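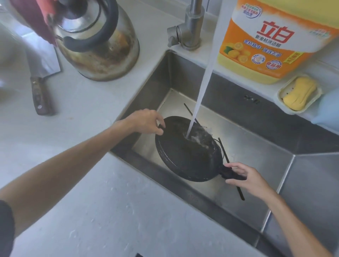 # Thin pancakes that roll without cracking

Anitha Palaniappan, October 30, 2022

I grew up on dosa, so I thought I knew my way around a thin batter. Then I moved in next door to Czesław Bednarek and he handed me a plate of naleśniki over the fence, rolled around sweet farmer's cheese, and I've been making them nearly every week since. They're cheap, they freeze well, and you can put almost anything inside. I love them!

My early ones tore, or came out thick and rubbery like a bath mat. What follows is how I make them now, after a lot of bossy advice from over the fence.

## What you need

- One and a half cups of plain flour
- Two large eggs
- One and a half cups of milk
- Half a cup of fizzy water (cold, straight from a new bottle if you can)
- Two tablespoons of melted butter or plain oil
- A good pinch of salt

A teaspoon of sugar is fine if they're all going to be sweet, but I leave it out. Sugar makes them colour faster, and then the savoury ones taste odd with mushrooms.

## Mixing the batter

Put the flour and salt in a big bowl and make a dent in the middle. Crack in the eggs and add just a splash of the milk, then whisk from the centre outwards until you have a thick, smooth paste. Get the lumps out at this stage. Once the paste is smooth, pour in the rest of the milk a bit at a time, then the butter.

Cover the bowl and leave it for 40 minutes. I skipped this for ages and I was wrong to, because a rested batter spreads so much better and the pancakes come out soft enough to fold in four. If you've only got 17 minutes before everybody wants dinner, take the 17 minutes.

Stir in the fizzy water right before you cook. The batter should be as thin as pouring cream. Dip a spoon in and run your finger down the back of it: you want a thin coat, with the line staying open for a moment before it closes over. Too thick? Add a spoonful of water and test again.
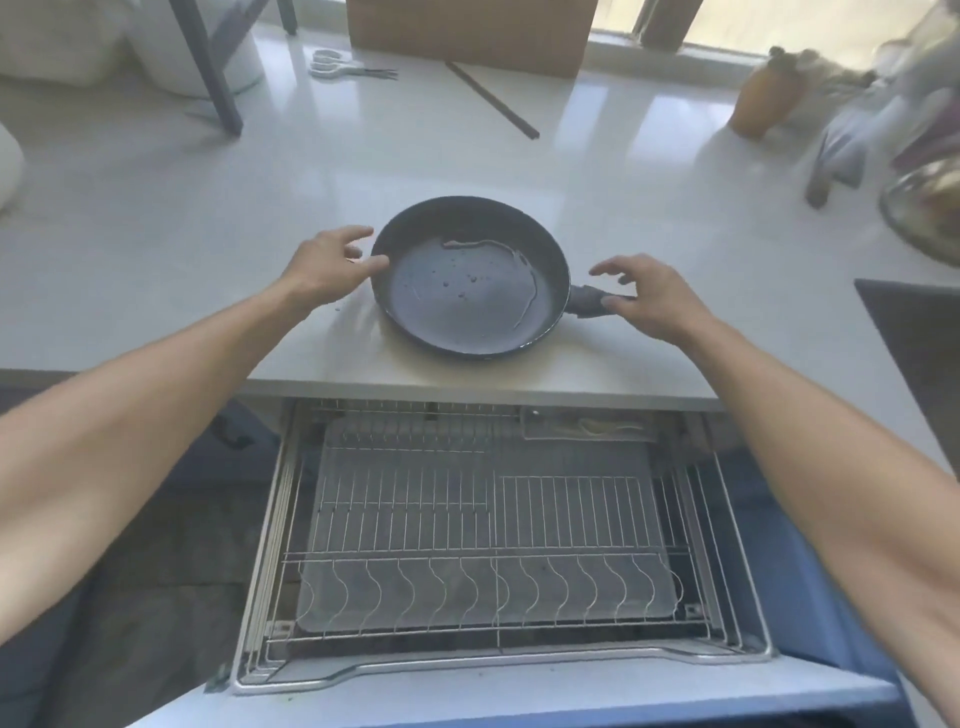
## Cooking them

Medium heat, and give it a few minutes to settle before you start. Wipe the base with a bit of folded paper towel dipped in oil. You're after a shine, with no puddles.

1. Lift the pan off the burner with one hand and pour with the other.
2. Start tilting as soon as the batter lands, and keep it rolling until the whole base is covered. Tip any extra back into the bowl.
3. Put it back on the heat and leave it alone until the top looks dull and the edges start to lift.
4. Slide a thin spatula under, flip, and give the second side 20 seconds.
5. Turn it out onto a plate and start the next one.

The first pancake is for the cook. Eat it standing up, with salt, and use it to decide what to change. Pale and floppy means more heat. If the batter sets before you can swirl it around, the heat's too high, so hold the pan in the air for a bit and turn the burner down.

Stack them as you go and keep a clean tea towel over the top. The steam softens the crisp edges, and that's what lets you roll them later without a crack down the side. Czesław uses an upside-down soup bowl for this and won't hear a word about tea towels.

## Fillings we keep going back to

Farmer's cheese mashed with an egg yolk, sugar and lemon zest is the classic, and if you can't find farmer's cheese, well-drained ricotta does a lovely job. For dinner I fry mushrooms and onions right down until there's no liquid left, then add plenty of pepper and dill. Leftover potato masala is brilliant too (my own contribution, and he's asked for it twice!).

Spread the filling thinly, fold in the sides, and roll from the bottom. Rolled ones can go back into a buttered pan, seam side down, until they're golden. In December I make a beetroot and bean version for the holidays and fry them really crisp. 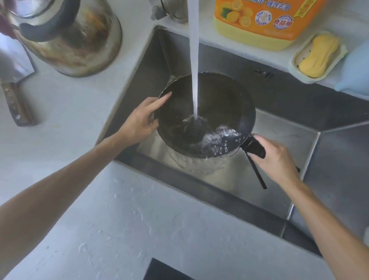
Can I make the batter the night before?

It keeps well overnight in the fridge with a lid on, as long as you leave out the fizzy water until you're ready to cook. It will thicken while it sits, so whisk it well and loosen it with a little extra milk.

## Freezing

Let the pancakes go completely cold, then layer them with baking paper between each one, slip the stack into a freezer bag and press it flat. I freeze mine unfilled. They thaw on the counter in the time it takes to make a filling, or you can warm one straight from frozen over low heat with a lid on.

The cheese ones go soggy after freezing. The mushroom ones are all right if you fry them again afterwards.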